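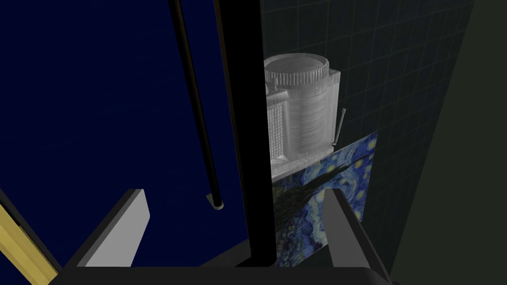
Liebe Leserinnen und Leser, liebe Freunde des Projekts Korkside,

wer unseren letzten Rundbrief noch im Kopf hat, erinnert sich vielleicht an den fröhlichen Ton, in dem wir von den Fortschritten in der simulierten Küche berichtet haben. Schranktüren öffnen, Türen wieder schließen, das lief alles so schön, dass Marites Panganiban schon vorsichtig von einem Termin am echten Arm gesprochen hatte. Nun, dieser Termin ist verschoben, und wir möchten Ihnen in Ruhe erzählen, warum.

Bei der Auswertung vom 5/4/21 hat sich Geetha Ramasamy die Mühe gemacht, die Läufe nicht nur nach »geschafft« und »nicht geschafft« zu sortieren, sondern sich die Kraftwerte am Handgelenk anzusehen. Von 219 Anfahrten an den schwarzen Stangengriff der dunkelblauen Tür galten 202 als gelungen, und auf diese Zahl waren wir, das geben wir gern zu, ein bisschen stolz. In 99 dieser gelungenen Läufe war der Greifer aber vorher irgendwo angestoßen, meistens mit dem rechten Finger, und zwar so kräftig, dass ein echter Arm sofort in den Schutzhalt gegangen wäre. Die Simulation hat das brav mitgeschrieben und einfach weitergemacht. Unsere Erfolgswertung fragte eben bloß, ob die Tür am Ende offen steht.

Der Fehler sitzt, soweit wir es heute sagen können, an zwei Stellen, die sich unglücklich ergänzen. Zum einen rechnet unsere Bahnplanung (intern heißt sie Trikado, der Name stammt noch aus der Anfangszeit) mit einem Greifer, dessen Finger geschlossen sind. Fährt er mit geöffneten Fingern an, ist er breiter, als der Planer glaubt. Zum anderen hatten die Dekorationsstücke in der Küche keine eigenen Kollisionskörper für die Planung. Das Bild mit der »Sternennacht«, das vor dem silbrigen Gerät an der Fliesenwand steht, war für den Planer schlicht Luft, und der breite schwarze Pfosten daneben war zu schmal eingetragen. Wenn der Greifer dann von vorn kommt, mit offenen Fingern und dem Stangengriff links der Mitte, bleibt nach rechts sehr viel weniger Platz, als die Zahlen behaupten.

Teodoro Umali, der bei uns die Sicherheitsfreigaben betreut, hat daraufhin alle Übertragungen auf den echten Arm gesperrt. Das hat im Team erst einmal für lange Gesichter gesorgt, aber ganz ehrlich — lieber jetzt als mit einer Beule in der Musterküche von Pisharody, die uns freundlicherweise für den Sommer zugesagt ist!

Seitdem ist einiges passiert. Annapurna Bangera hat das Greifermodell neu vermessen und für die geöffnete Stellung eine eigene Hüllgeometrie angelegt. Alle Gegenstände auf der Arbeitsfläche haben jetzt Kollisionskörper, auch die, die wir nur zur Zierde hineingestellt hatten. Und ein Lauf zählt nur noch dann als gelungen, wenn die Kraft am Handgelenk vor dem Griffkontakt unter der Schwelle bleibt. Nach der neuen Wertung stehen wir natürlich deutlich schlechter da, die Kurve im nächsten Bericht wird also einen Knick haben, bitte nicht erschrecken.

Offen sind derzeit noch 5 Punkte auf Teodoros Liste. Der hartnäckigste betrifft das Zurückfahren nach dem Loslassen, dort plant Trikado weiterhin recht sorglos. Wer von Ihnen mit einer älteren Fassung unserer Küche arbeitet, sollte die Szenendateien bitte austauschen und frühere Erfolgsquoten nicht mehr zitieren. Rückfragen dazu nimmt Trinity Montoya gern entgegen, am liebsten mit beigelegtem Kraftprotokoll. Der neue Termin für den echten Arm wird frühestens Ende Mai festgelegt.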